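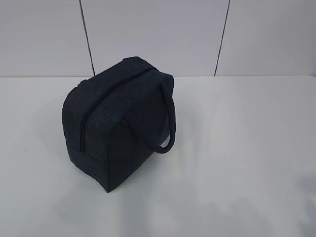 ## 4. Error messages and form completion

We turn now to the part of the study we most looked forward to running. Section 3 covered how many fields a contact form asks for. In this section we hold the fields fixed and change only when, and in what words, the form tells a visitor that something is wrong with an entry.

### 4.1 Setup

All forms were built with Rinico, the form plugin that ships with the Flaltura theme, and placed on 147 small business sites whose owners had agreed to take part. Each form had the same four fields: name, email, subject and message. Only the email and message fields were required. We left the colors, the button label and the thank-you page alone, so a plumber's form still looked like it belonged to a plumber.

Every visitor who typed at least one character into the form was placed at random in one of three groups. In the *submit* group, all checks ran after the button was pressed and errors were listed at the top of the form. In the *leave* group, each field was checked when the cursor left it, and any message showed directly under that field. In the *typing* group, the check ran on every keystroke. A visitor who came back in the same browser stayed in the same group.

We logged 3631 form starts in total. A start counted as complete if the form was sent within the same session, however many tries it took. Field contents were never stored – we kept only the field name, the type of error and the time between events.
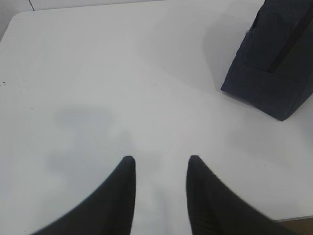 *Figure 4. Two black gripper fingers over a white tabletop.*

### 4.2 What visitors did

The *leave* group finished more often than either of the others, and the gap showed up on phones and desktops alike. We had expected a small effect here and were delighted to find one that could be seen in the raw logs before any model was fitted! Visitors in this group fixed a mistyped email address quickly, usually before they had started on the message, and then carried on in order down the form.

The *typing* group is where things get really interesting. Its visitors made fewer errors at the moment of sending, yet more of them gave up along the way. The logs point to the email field: a red message came up after the first letter and stayed until the address was whole. Many visitors cleared the field and started over with an address that had been perfectly fine so far. Hồ saw the same kind of restart in sign-up forms, and we think the match is a strong hint that the timing of the message matters more than its wording.

Of all the starts, 956 met at least one error message. Within that set we compared short messages ("Email is missing an @") with general ones ("Invalid entry"). Short, specific messages won in every group, including *submit*, where the list at the top of the form was easy to miss on a small screen.

### 4.3 A note on the message field

The message field had a lower limit of 100 characters on some sites before the study, set by owners who hoped to keep out spam. We removed it everywhere. Henrik Wendt, who maintained the test build in Dremthorpe, kept a separate log of junk entries and saw no change worth reporting after the limit was gone – a happy result for anyone who only wants to ask about opening hours. 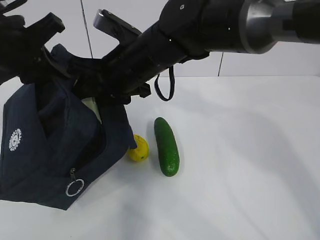

Should a contact form check the email field while the visitor is still typing?

It is better to wait until the visitor leaves the field, and then show one short message that names the problem.

### 4.4 Limits

Our sites were small and their forms were short. A long booking form with dates and file uploads may well behave differently, and Kacper Baran is now adapting the logging script for that case. We also could not tell a visitor who gave up from one who picked up the phone instead.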